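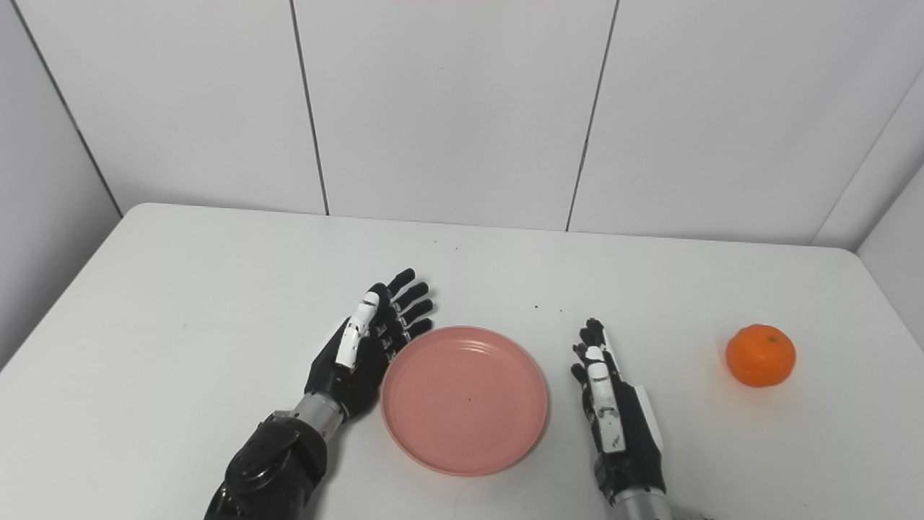
4. Laying out the plate task

Read this section before your first turn at the club table. The fruit-on-plate task is the one we use for the Starwood round, and every team sets it up the same way.

4.1 Switch on the arms and wait for the Galon panel to show READY. Press HOME.

4.2 Put the pink plate between the two hands, near the front of the table. It goes down empty.

4.3 Put the tangerine to the right of the right hand, well clear of the plate.

4.4 Bring both hands to the start pose, palms down, one on each side of the plate. The left fingers are spread and slightly curled over the rim. The right fingers stay together, nearly straight, pointing to the back of the table.

4.5 Load program 54 and set the speed to 13. Do not go above 57 with anyone at the table.

Caution: Keep your own hands off the table once the program is loaded. The stop button must be within reach of a second team member.

Note: Use firm fruit. Soft ones split and the juice gets into the finger joints.

4.6 Press RUN. If the arm stops with a grip error, press HOME and go back to 4.2.

Report damaged fingers to Johanna Danzer before the next team starts.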